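Skirkeck births and hatchings log – readme

Last edited 2 March 2021

What it is

A flat table of births and hatchings at Skirkeck wildlife park, one row per animal. 673 rows at the moment. Put together from the keepers' day books, the old card index and the announcements that went up on the park's own news page. Started as a way to stop people asking the office when the otter cubs were born. Grew from there.

Read the bit on dates before you use it for anything. Please.

Files

births.csv – the main table
species.csv – common name, latin name, which house or paddock
names.csv – public names and where they came from (keeper pick, public vote, sponsor)
notes.txt – oddments that wouldn't fit in a column
pics folder – small pictures, mixed, see further down

Columns in births.csv

id – just a number, don't read anything into it
species_code – joins to species.csv
date_seen – the day a keeper first wrote the animal down
date_announced – the day the public were told, blank if they never were
sex – m, f or u. Lots of u, especially the birds
dam, sire – ids if the parents are in the table, otherwise blank
name_code – joins to names.csv
reared – p for parent, h for hand, x for not recorded
left – y if the animal has since gone to another collection

Dates

date_seen is not a birth date. For the tapirs and the zebra it's near enough the same thing, someone was usually there. For anything born in a burrow or a nest box it can be weeks out. The meerkats are the worst. A pup gets a row when it comes up the tunnel and somebody with a pencil is standing there.

date_announced is whatever was on the news page. The page was rebuilt one July and every older post got stamped with the same day, so 239 rows have had that field blanked. If you have a copy of the page from before the rebuild I'd love to see it.

Names

Only animals with a public name get a name_code. Rurar the tapir calf is in there twice, once as Rurar and once as Rura, becuase the sign on the paddock was wrong for a whole season and half the day book entries copied the sign. Both codes point to the same id. Leave them, the search page needs both.

Public votes: the winning name only. The vote on the lemur twins had 4,000 entries and the slips weren't kept, so there's no list of runners-up. Stop asking.

Where animals went

left is y or blank and nothing more. Most of the y rows are moves to Villanueva or Pumar under the breeding loans. Paperwork for those sits with the registrar and I haven't tried to match it. A blank means I don't know, not that the animal is still here.

Known problems

- 17 rows have a dam younger than her own calf. Typing errors on the cards, most likely. Flagged in notes.txt, not fixed.
- flamingo chicks before the ring numbers came in can't be told apart. One row each but the parent fields are guesswork, so I emptied them
- reared is x for nearly all of the reptile house
- species codes for the two owl aviaries got swapped at some point. Swapped back, I think. Check.

Pics folder

Named by number, no link to the ids. Don't try to join them. Mixed sizes, keep them small if you add any.

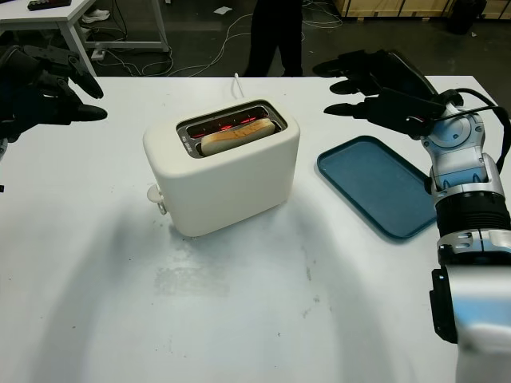
Toaster on, bread in the front slot.

Adding rows

New id at the bottom, never reuse an old one. Use u if you haven't been told the sex, don't guess from the name. Dates year first with dashes. Save as plain csv, the spreadsheet at the gate office likes to turn ids into dates and then I have to go thruogh the lot by hand.

Use

Fine for talks, school visits, signs, your own poking about. Not for studbooks – those have their own records and they're better than this one. Say Skirkeck births log if you quote from it, and give the edit date at the top.

To do

Otter cards, second drawer. Penguin rows need a proper sire column check. Sort out the owls.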